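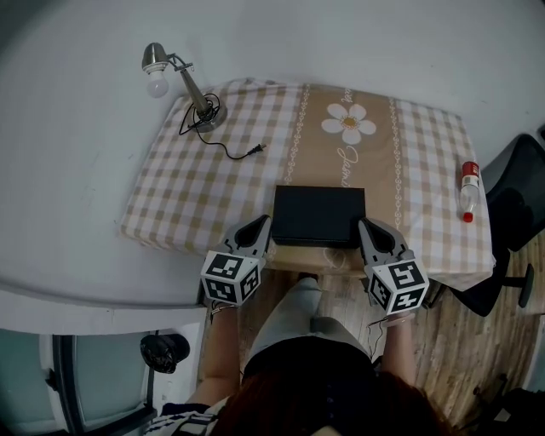 Irham Equipment Pool / Hand Tools and Grippers

Arel hand-held gripper, padded fingers
Stock no. 673
Status: restricted loan

The supplier, Grondmont, says the Arel holds its grip under any normal load. We have our doubts. In January one let go of a desk lamp halfway through a lift, and the jaws then stayed shut on nothing until Lamisi Darko took the housing apart. Grondmont called it user error and sent us a leaflet.

We ran our own check: 2,258 closes on small household things, with 59 slips. Most came on flat, smooth items. 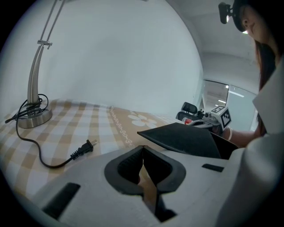
The pads get the blame in the leaflet, but new pads made very little difference. Everaldo Evangelista thinks the spring behind the left finger is too weak. Grondmont has yet to answer him.

Until it does:
Nothing made of glass, nothing hot, nothing plugged in.
Keep your free hand out of the jaws, even when they look stuck.
Stop after 90 minutes and check both fingers close evenly.
Report every slip to Daiane Nogueira, including the small ones.

Loans: ask at the equipment desk. The "fail-safe grip" line has been taken off this page.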